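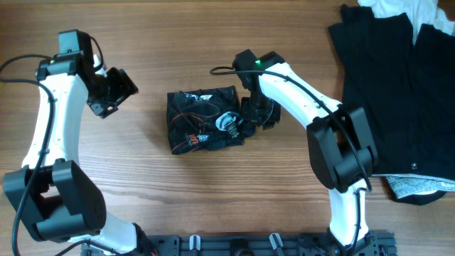

**Helgate finger set — slim parallel jaws for small two-arm benches**

Open-frame fingers for the Titis arm. Sold in pairs, one pair per arm. Bolt-on, no re-wiring, same mounting holes as the stock Mathias jaws so you can swap back if you hate them.

Who its for: anyone folding, sorting or dragging clothes on a tabletop. Stretchy sports fabric, ribbed knits, anything that slides. For boxes and bottles buy the Mathias set instead — cheaper and stiffer.

What we compared at the Erkstead bench:

- **Helgate, matte** — best on thin edges. Picks up a single layer more often than not.
- **Mathias stock** — good squeeze, poor on flat fabric. Tends to push a hem along before it closes.
- **Mathias with rubber tape** — better, but tape peels. We gave up after 200 closes.

Tested 3000 closes on the Helgate pair, one screw worked loose, threadlock fixed it. Use threadlock.

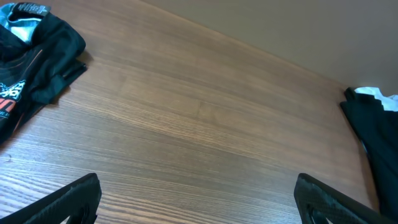 Opening is 70 mm tip to tip with the default stops. Can go wider, but then closing gets slow and the wrist camera loses sight of the tips. Leave the stops alone to begin with.

Nia Lloyd ran most of the comparison and wrote the settings file — it comes with the download, load it before first power up. Grip force is set low on purpose. Raise it in small steps, knits will snag if you go straight to max.

Fitting time roughly 3 minutes per arm with the hex key in the bag. Check cable slack at the wrist afterwards, full rotation both ways. Re-run the zero routine too or the jaws wont meet in the middle.

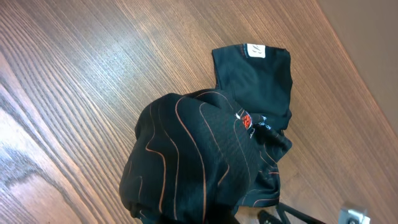

**Do I need to recalibrate the wrist camera after swapping fingers?**

Only if you moved the camera bracket. The fingers mount seperately, so a plain swap just needs the zero routine.

Spare tips and screws are on the parts page. Next batch ships in September.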